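Speaker notes — fan club night, "How a tour gets announced"

Slide 1. Say hi, thank the Arkell Room for having us. Ask who already has tickets for Dremik! (Wait for the cheering.)

Slide 2. The news: Dremik are going out again in December, 20 dates, first night in Flallmont. I screamed in my kitchen — keep that bit, it's true.

Slide 3. Play the teaser clip, all seven seconds of it. Then go through the clues fans caught before the post went up: the new logo, the deleted playlist, the radio slip.

Slides 4 to 6. Let these run while the second song plays. No talking over the chorus.

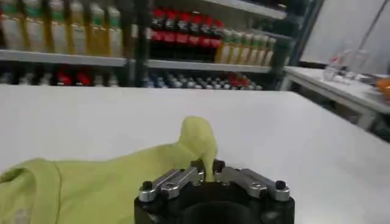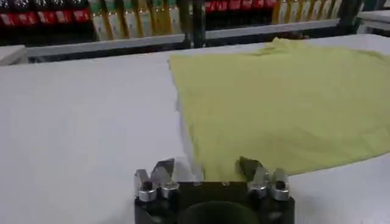
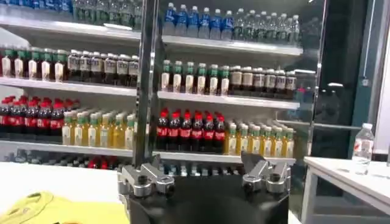 Slides 4–6: green cloth on the white table in the first two, drinks cooler in the third.

Slide 7. Presale. The Andreadis Theater holds 521, the smallest stop on the run, so it will go FAST. Codes go to the mailing list first. Spell out the sign-up address twice, slowly.

Slide 8. Setlist wishes. I want the long version of "Harbor Lights" so badly. Hands up for the old B-sides? Write the top picks on the board.

Slide 9. Rides to Flallmont: 87 miles each way, sign-up sheet by the door. Questions, then the last song, loud.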